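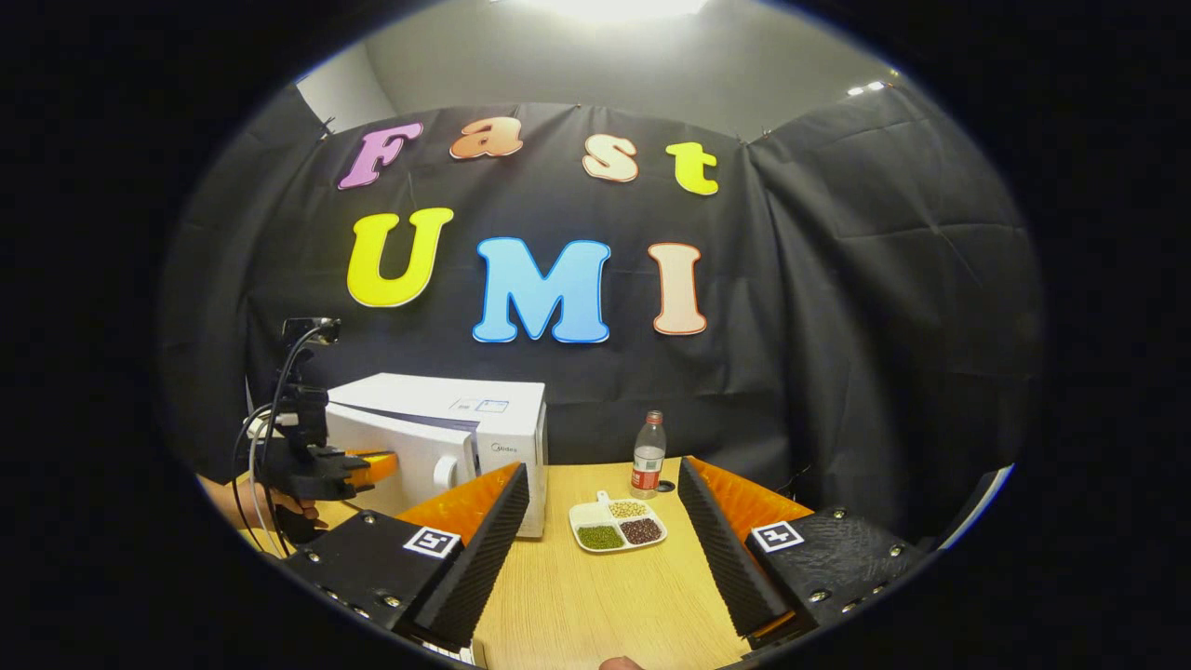 Trenside Press to publish Johanna Mayrhofer's memoir of a long engagement and a short marriage

For release: August

Trenside Press has bought The Other Side of the Ferry, a memoir by Johanna Mayrhofer about the man she waited four years for and was married to for two. It will be published in paperback and as an ebook next spring.

Mayrhofer was a school secretary in Rilirley when she met a ship's engineer at a dance she had not wanted to attend, in shoes that belonged to her sister. He proposed before he sailed. What followed was an engagement conducted almost entirely by post, in 400 letters, of which she kept all of his and he kept, by his own account, "the good ones".

The book draws on both sides of the correspondence. Mayrhofer got her own letters back after his death, in a biscuit tin, along with a gas bill and a recipe for plum dumplings that she is certain came from another woman. The dumplings have a chapter to themselves. She has made them several times and says they are annoyingly good.

"I thought I was writing a love story," said Mayrhofer. "Then I read what I'd sent him. Page after page about the price of curtains. The poor man was in a storm off Portugal and I wanted to know what he thought of a pelmet."

The couple married in a register office with the heating broken, honeymooned in a guest house whose landlady disapproved of baths, and found out over the following months that they had very little practice at being in the same room. The second half of the memoir deals with the separation, his return to sea, and a friendship that outlasted the marriage by decades. They never got round to the divorce papers until he needed them to marry somebody else. She was invited, and went, and wore the good hat.

Tariq Mohmand, commissioning editor at Trenside, read the manuscript on a delayed train and missed his stop.

"We get a lot of memoirs in which the author was right all along," he said. "Johanna was wrong about nearly everything and remembers it beautifully. I laughed out loud at the funeral chapter, which I gather is allowed. She asked us to cut one page to spare a cousin. We cut it, and the cousin has since rung to ask why she isn't in the book."

World rights were bought from Hina Satti at the Cheema Agency. The first print run will be 3,000 copies, a figure the author calls "optimistic, unless he had more girlfriends than I knew about".

Early chapters were written at the Isis Writers' Group, which meets above a shoe repairer's in Rilirley and is run by Ningsih Mandagi. Mandagi will interview the author at the launch, and has promised to be kinder than she was about the first draft. Plum dumplings will be served.

Johanna Mayrhofer is retired and lives in Rilirley. This is her first book. She is working on a second, about her mother, and would like it known that her mother has not been told.

Proof copies, extracts and interview requests: Asif Qureshi, publicity, Trenside Press. Mornings are best for the author, who does not answer the telephone after 4.

Ends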